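Jornada de puertas abiertas de Trirnatthorpe

La jornada de puertas abiertas de Trirnatthorpe es una visita pública al laboratorio de manipulación robótica del mismo nombre. Se celebra cada año en abril y está dirigida a centros de enseñanza, empresas de la zona y público en general. El acto central es la demostración de mesa, en la que brazos robóticos manipulan objetos de uso cotidiano, sobre todo latas de refresco.

Historia

La primera edición fue organizada por Gwawr Prosser, entonces responsable de docencia del laboratorio, y consistió en una charla y un recorrido por la nave. Asistieron 79 personas. La demostración con brazos se incorporó al año siguiente a propuesta de Iestyn Ellis, que consideraba que la charla resultaba demasiado larga para los grupos escolares. Desde entonces el aforo está limitado a 300 visitantes, repartidos en turnos de mañana y tarde.

La demostración

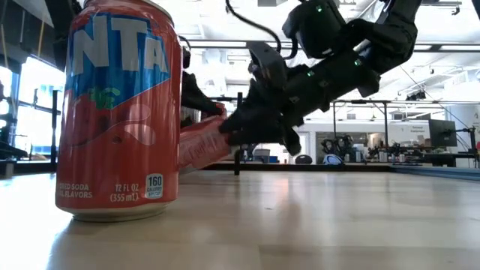
El programa informático que coordina los brazos se llama Plusik y fue escrito en el propio laboratorio por Berwyn Ruddock. En su versión inicial solo admitía un brazo por mesa. La versión actual gobierna dos brazos a la vez y reparte entre ellos la superficie de trabajo, de modo que cada uno conoce en todo momento la zona reservada al otro.

Los ejercicios cambian de una edición a otra. El más repetido consiste en tomar una lata, trasladarla y dejarla de pie junto a otras. También se han realizado ejercicios con envases aplastados, que presentan una dificultad mayor: su forma no coincide con ningún modelo previo y el punto de agarre debe calcularse en cada intento. Según el folleto de la jornada, Plusik se ajustó con 3000 agarres de prueba antes de mostrarse al público.

Cada turno comienza con una explicación de diez minutos a cargo de un miembro del equipo. A continuación se ejecuta el ejercicio completo y se abre un turno de preguntas. Los visitantes permanecen detrás de la línea de seguridad mientras los brazos están activos.

Instalaciones

La mesa de demostración tiene un tablero de madera clara rodeado por una estructura de perfiles negros de aluminio. Los dos brazos, también negros, se montan en lados opuestos y quedan enfrentados. 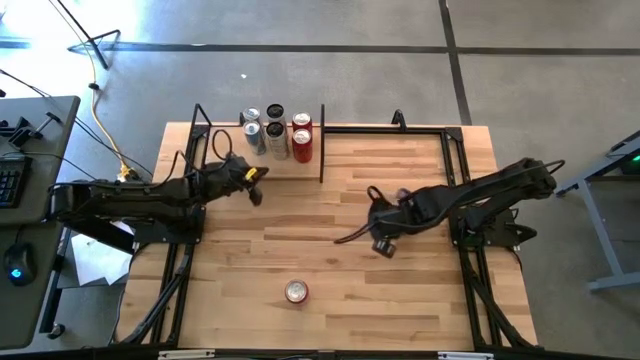

El suelo de la nave es de hormigón gris y lleva marcas de cinta negra. La sala recibe luz natural por unos ventanales altos, además de la iluminación fluorescente del techo. Esta combinación fue objeto de discusión interna, ya que los reflejos sobre el tablero y sobre el metal de las latas dificultan el reconocimiento de los objetos. Gwilym Nicholas propuso cubrir los ventanales durante las visitas, pero se optó por mantener las condiciones habituales de trabajo.

Objetos empleados

Se utilizan latas comerciales sin modificar. La selección combina formatos anchos y estrechos, con marcas como Fanta, Coca-Cola, Red Bull y Celsius, para que la pinza tenga que adaptar su apertura.

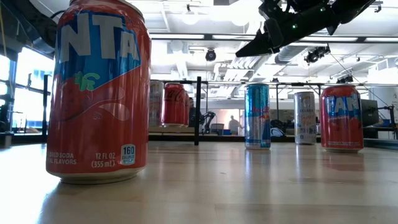
El reglamento interno fija un máximo de 100 latas por jornada. Las que se deforman durante los ejercicios se apartan y se reutilizan en las pruebas con envases aplastados antes de enviarse a reciclaje.

Acceso

La entrada es gratuita con inscripción previa. Los grupos escolares tienen preferencia en los turnos de mañana. La coordinación de las visitas corresponde a Rhodri Watkins, que sustituyó a Prosser en el cargo.

Véase también

Plusik
Pinza robótica
Manipulación bimanual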